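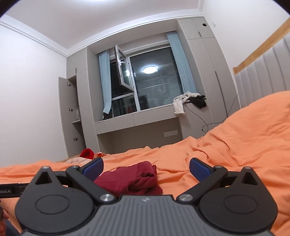

Hand-held gripper, fingers open.

Room 2 in the Merkau building is the Josefina Leiva Reading Room as of this term. The request went in last June and the dean's office signed it in the fall.

Leiva taught comparative literature in the department until she retired, and she supervised Ximena Quiroga's thesis and mine. Her papers came with the naming: 503 folders in 60 boxes, cataloged by Pongsak Saengthong. The finding aid lists letters and lecture notes separately. Drafts are filed under the title of the published version, even where the working title was different.

Access is by appointment. The door code is not shared, so ask at the Jibrin desk for a key. Folders can be used in the room only. Scans are made on request and go out as PDF files.

The sign outside still has the old room name. Sandro Farina has ordered the new one, and the campus map will be changed when it goes up.

Posted December 31, 2019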